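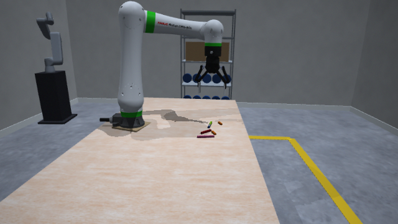
Research Engineer, Robot Manipulation (full time, two-year contract)

Girard is hiring a research engineer to join the Tramby project. We study how well grasping policies trained in simulation carry over to real arms, and how much real data is needed to close the gap. You would report to Vesna Halilović and work daily with Xiaoqing Bai, who maintains the simulator.

Our current result: a policy trained on 1,798 simulated episodes, then tuned on 124 real ones, did as well on small thin objects as a policy trained on 534 real episodes alone. We don't yet know which parts of the simulation matter most. Lighting, surface texture and camera placement are the first things we want you to test.

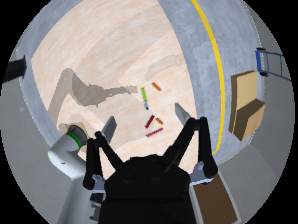
Simulated gripper view from the crayon task.

What you will do

Build and change simulated tabletop tasks, including objects, lighting and camera models.
Run training jobs and keep clear records of settings and seeds.
Set up matching trials on the real arm and score them.
Write up methods and results with the rest of the group. Negative results get written up too.

What we need from you

A bachelor's or master's degree in computer science, engineering or a related field, or the same level of work experience.
Good Python. Some C++ helps.
Experience with at least one physics simulator.
Enough statistics to say whether two success rates are really different.

Hands-on work with industrial arms is useful but not required. Dale Fehr gives safety training in the first week, and you can't run the real arm until you have passed it.

The job is on site. Some evening runs are expected before paper deadlines, and you can take the hours back later.

How to apply

Send a resume, one page on a project you worked on, and a link to code if you have any you can share. Mark it for Mackenzie Gosselin in the hiring office. Applications are due March 3, 2023. Interviews are by video and include a short talk on your past work. The start date is in April and can be moved if you need to give notice.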